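Moving my mum's recipes out of the tin

15 August 2024

I have been putting this post off for months, mostly because I wanted to write it when the job was finished, and I've now accepted that it won't be finished this side of December. So you're getting it half done, like everything else in my house.

Some background for anyone new. My mum kept her recipes in an old toffee tin. Cards, mostly, but also backs of envelopes, pages torn from magazines in dentists' waiting rooms, a paper napkin from a hotel in Ciltcombe with a trifle on it (the recipe, I mean, though there is a stain too), and one long strip of till roll with instructions for pickled onions running all the way down it. When she moved into the flat she gave the tin to me and said I could chuck what I didn't want. I took it home, put it on top of the fridge, and there it stayed for the best part of two years while I felt guilty every time I reached for the cereal.

Last winter I finally tipped the whole lot out on the bed and started sorting. I thought I'd find maybe 200 recipes. There are 737! I know because I numbered them in pencil on the back, a job that took three evenings and most of a box set, and when I got to the end I had to go back and check because I didn't believe it either.

The first sort was the fun one. I made piles on the duvet: puddings, cakes, things with mince, things with fish, jams and pickles, and a pile I called "no". The "no" pile has a salmon mousse set in lime jelly in it, and four different ways of stuffing a marrow. I have tried to be fair. I was raised on stuffed marrow and I have done my time.

What surprised me was how many of them were the same recipe. There are eleven versions of gingerbread in that tin. Some of them differ by half a teaspoon of bicarb. One just says "as before but LESS" and is underlined twice, and I would give a lot to know less what. I rang Mum to ask and she said she'd never made gingerbread in her life, she didn't like it. So who was eating it all in my childhood, then? I have a very clear memory of the smell and of being told to keep my fingers off until it had cooled.

After the sorting came the question of what to put them in. I went round and round on this. I tried typing them up, did 70, and hated every minute. A typed recipe tells you how to make the cake but it doesn't have her sevens with the little bar through them, or the place where she's crossed out "marg" and put "butter (we're worth it)". So typing was out, except for the ones too faded to read, where I've typed a copy and tucked it in behind.

Then I tried a ring binder with plastic pockets. Fine in theory. In practice the pockets from the supermarket went cloudy in a fortnight and the small cards slid about and gathered at the bottom, so that whenever I opened it, it looked like something the cat had been sleeping on. I swapped to the Brarkik pockets, the ones divided into four, after somebody in the comments here suggested them, and they're much better. They cost more than I'd like, but the cards sit flat and you can see both sides, and with Mum you need both sides. She never once finished a recipe on the front of a card.

The magazine pages are a separate headache. They're on that shiny paper that cracks along the folds, and some of them have been folded and unfolded so often that they've turned into four small pages. I've been mending them with Sleiman tissue tape, which is very thin and a bit fiddly and sticks to your thumb before it sticks to anything else. Do it on a hard surface, and do it when there's no draught. I did my first batch by an open window and ended up with half a shepherd's pie joined to a knitting pattern.

(There were knitting patterns in there too. Only three. I've put them aside, and no, I'm not starting on those.)

For scanning I've ended up using Ivoseo on my phone, mainly because it lets you keep two sides of a card together as one thing, which a lot of the others won't. It's not perfect. It is convinced that Mum's handwriting is in Dutch, and its attempt at reading her lemon curd came out as a sort of poem. But I'm not using it to read the words, only to keep a picture of them safe in case the binder ever goes the way of my old cookery books, which met a leaking washing machine and did not survive the meeting.

If you're about to start on a tin of your own, the order I'd do it in is: scan first, mend second, sort third. I did it exactly backwards. I sorted, then mended, which got them all out of order, then scanned, which got them out of order again. Also write the number on the back before anything else, in soft pencil, and keep a list somewhere that isn't in the tin. Mine's on the inside back cover of last year's diary, and I've already lost the diary once.

And do ask questions while there's someone to ask. I take three or four cards over each time I visit now, and we go through them with a cup of tea. She's hopeless on gingerbread, as discussed, but show her a card for rice salad and you'll get the whole of somebody's christening, who came and who wasn't speaking to whom and what happened to the tablecloth. I write it all down on the train home. Some of those notes are longer than the recipes, and I've started putting them in the pocket behind the card, folded small.

I've also been cooking my way through them, not in any order. The good ones so far are a parsnip and apple soup, a plain Madeira that kept for over a week, and a toffee flapjack that ought to be against the law. The bad ones include a curry with sultanas and tinned peaches in it. I made it properly, just as written, and I ate it, and I feel that's all anyone could ask of me.

The next decision is what to do about copies. My brother wants a set, and both my aunts, and there's a cousin who only wants the puddings. Printing all 737 four times over would take a forest and most of my wages. So I'm thinking of picking a best 100 and having them made up as a little book, with her handwriting on one side and any notes on the other. I'd like it done for Christmas presents, so it needs to be at the printers by the start of December, and you all know what I'm like with a deadline.

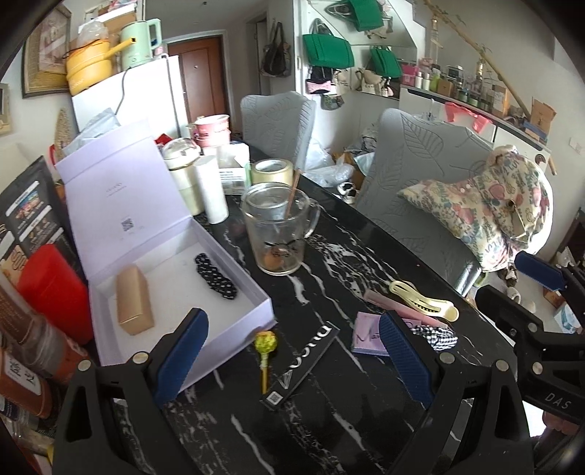

Marianne's Kitchen Shelf left a comment on my last post that I keep coming back to. She did the same thing for her own family and she said to leave the bad recipes in. Her lot skipped straight past the Victoria sponge and spent all of Boxing Day reading the liver casserole out loud to each other, and now they ask for it (the reading, she was careful to add, never the casserole). She also said to leave three or four blank pages at the back, as people will want to write their own in, and that the blank pages in her copy filled up before anything else got cooked.

Well, I read that and went straight back to the "no" pile. I think the lime jelly salmon has to go in. I think at least one marrow has to go in as well, though I'm not happy about it, and the peach curry on the grounds that I've suffered for it. That means bumping a few sensible ones, and I've been dithering all week over two nearly identical apple crumbles, one with oats and one without. I'm an oats person. My brother isn't. It may come down to who's paying the printer.

I'm also stuck on what to do about measurements. A good half of the cards are in ounces, a fair few are in cups (which cup, Mum?), and the pickled onion till roll just says "enough". My feeling is to leave her writing alone and put the grams on the facing page, but that means weighing everything out and working out what "enough" is, and I only have so many jars. If anyone has done this with old recipes and found a quick way, please tell me in the comments. I'm especially keen to hear from you if you know what a "breakfast cup" was supposed to hold, as I've looked it up in two places and got two answers.

The trifle on the napkin is next. I need sherry and a bigger bowl.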